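4.3 Setting up the table for fruit

This section covers the Wasent table cover and the Bedia backdrop cloth when they are used together for small items of food. For crockery and glass, see 4.4.

1. Clear the table and wipe it down. Let it dry fully before the cover goes on.

2. Lay the green cover with the matt side up. Smooth it from the middle outwards. A slight wave along the far edge is acceptable.

3. Hang the black cloth behind the table so that it falls below the level of the table top. Soft folds may stay. Steam out hard creases at the lowest setting.

4. Put the plate down first, then the fruit. Use a shallow plate with a plain rim. Leave a margin of plate showing all the way round the fruit.

5. Place the second fruit straight on the cover, to one side of the plate. 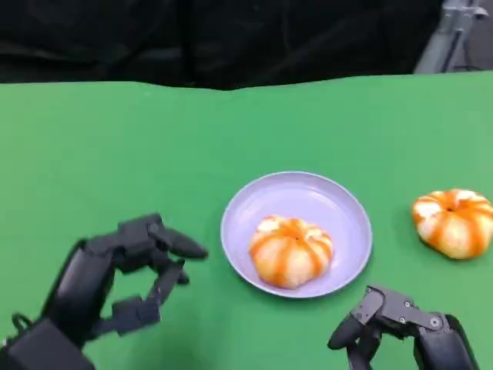 Fig. 16. Lilac plate with a part-peeled mandarin, second mandarin on the cover to the right.

6. To get stripes on a mandarin, score the skin from the stem down to the base with the tip of a small knife and lift away every other strip. Leave the stem point in place.

Note: Choose squat fruit. Tall ones roll once part of the skin is off.

Note: Peeled fruit should not stay out for longer than 85 minutes. In July, or in any room above 19 degrees, change it sooner.

CAUTION: Juice and oil from the peel will mark the green cover. Blot at once with a damp cloth. Do not rub and do not use bleach.

CAUTION: Cut the fruit on a board, never on the cover. Knife cuts are not covered by the Pinamis guarantee.

7. When you have finished, lift the fruit off before the plate, shake out the cover and roll it on its tube. Folding leaves lines that will not come out.

Spare covers are listed in section 7. Section revised by Zahira Mangundap and checked by Bayu Pillai.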